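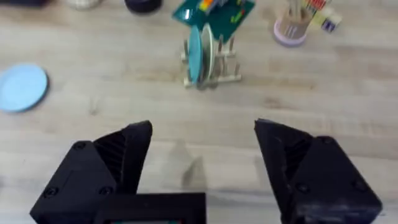 How a robot arm picks things up: notes for visitors aged eight to twelve

Fulteck Open Day, Prikthorpe workshop, 4th February

A robot arm does one small job at a time. At the open day you will watch an arm called Mallet work at a table. Read this before your group goes in, or keep it for afterwards.

What is a gripper?

The gripper is the part at the end of the arm that takes hold of things. Your hand has four fingers and a thumb. Mallet's gripper has 2 fingers and no thumb. They are black, and each one has a slanted tip. To pick something up, the fingers move towards each other until they press on both sides of it. To let go, they move apart.

Look at the inside of each finger and you will find a pad with grooves in it. The grooves do the same work as the tread on the sole of a shoe. A smooth pad can slide on a smooth plate, and a plate that slides may fall.

The fingers are held together with screws. A worn finger can be taken off and a new one put on, and the rest of the arm stays as it is.

How does it know where things are?

There is a small camera near the gripper. It moves when the gripper moves, so it gets a close view of whatever the fingers are pointing at. A camera picture is made of tiny coloured squares called pixels. To a computer each pixel is a set of numbers, and a program has to work out from those numbers which ones belong to a plate and which belong to the table.

Some things make this harder. A plate standing on its edge in a rack looks like a thin oval from one side and like a full circle from another. It is the same plate. You know that without thinking, but the program has to be taught it with a great many pictures. The Trirdale program, which runs Mallet, was taught with 2708 pictures of plates, cups and other kitchen things.

Shadows are another difficulty. A shadow has a shape and an edge, and so does an object. When the arm moves over the table its own shadow moves too. 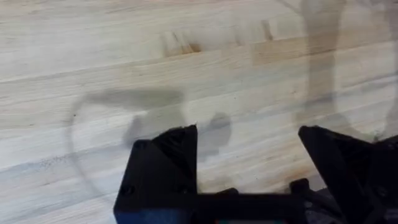

Dark marks in wood can cause the same trouble. A knot is part of the table and cannot be picked up, but in a picture it is a dark patch with an outline, much like a small flat object would be. The program compares several pictures taken from different places. If the patch stays flat from every side, the program leaves it alone.

What happens in one move?

Each move is made of steps. For moving a plate to a rack they are:

1. Find the plate.
2. Open the fingers wider than the part to be held.
3. Bring the gripper to the plate slowly.
4. Close the fingers until they press on it.
5. Lift.
6. Carry the plate to the rack and lower it into a gap.
7. Open the fingers and move away.

Step 4 needs the most care. Too little force and the plate slips. Too much and a thin cup might crack – plastic plates are more forgiving.

The arm may stop between steps. This is normal. The program is checking its last picture before it sends the next instruction to the motors.

Rules for the demonstration

Stay behind the yellow line while the arm is switched on. Keep bags and coats off the table. Do not reach towards the gripper, even when it is still. Each demonstration lasts 20 minutes, and questions are taken at the end.

Try it at home

Use only your thumb and first finger, and keep the other fingers folded. Pick up a plastic plate, a spoon and a pencil. Then shut one eye and do it again. Write down which was hardest to hold and where you had to put your fingers.

Words to know

Gripper: the part of a robot arm that holds things.
Motor: a machine that turns electricity into movement.
Pixel: one tiny square of a picture.
Program: a list of instructions for a computer.

The workshop is next open to school groups in April.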